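FOR IMMEDIATE RELEASE

Cleron Robotics Lab Reports That Its Robot Gets Better at Stacking Blocks After Being Told Less

New training method, called Pakus, drops most of the camera feed and keeps the parts that matter

JULLITZ, February — Researchers at Cleron today released Pakus, a method for training robot arms to pick up and sort small objects in simulation. The lab has spent the better part of its funding on colored blocks that do not exist, and is pleased to report that the arm now handles them well.

The problem Pakus sets out to solve is an old and slightly embarrassing one. A robot arm that learns from camera images tends to learn everything in them, including a great deal that is of no use to it. Earlier versions of the Cleron system developed strong opinions about the shade of the background. Change the gray, and an arm that had been performing nicely would close its fingers on nothing and lift it with great care.

Pakus takes a blunter approach. During training, the method hides large patches of each image from the robot and makes it predict where its own fingers will be 8 steps later. Patches that help with the prediction are shown more often. Patches that don't are gradually retired. By the end, the arm is working mostly from the small region between and around its fingers, and the rest of the view can do as it pleases. 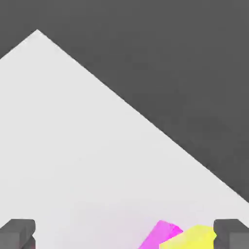

The hardest cases in the study were the crowded ones, where two blocks rest against each other and one hides part of the other. A person deals with this by nudging one out of the way and thinking no more about it. The baseline system dealt with it by grabbing both, or by hovering until the clock ran out. The Cleron team gave these episodes their own test set, known in the lab as the Hafþórsson set after the meeting room where it was first argued over.

The full evaluation covered 1661 simulated episodes, none of which were used in training. With Pakus, the arm completed 700 more of them than the baseline did using the same network and the same number of training steps. Most of the gain came from the Hafþórsson set. On easy episodes, with a single block out in the open, the two systems were nearly tied, and the lab sees no reason to boast about those.

The team also repeated the test under three changes the arm had never met in training: a new table color, a shifted camera and different lighting. Pakus held up well under the first and last. The shifted camera still caused trouble, and the accompanying paper gives the failures a section of their own — the longest one, as its reviewers pointed out.

All results so far are from simulation. Real tables have crumbs, real blocks have chipped corners, and real grippers need tightening. Cleron plans to begin trials on a physical arm at its Jullitz site once the arm has been calibrated, a task that was also on last year's plan.

The paper, training code and Hafþórsson test set are available at no charge from the Cleron website. The code runs on a single graphics card, though it would prefer two.

About Cleron
Cleron is an independent robotics research lab based in Jullitz. It studies how machines learn to handle objects from limited visual information.

Media contact
Cleron Press Office, Jullitz
Interview requests are answered in the afternoon.

###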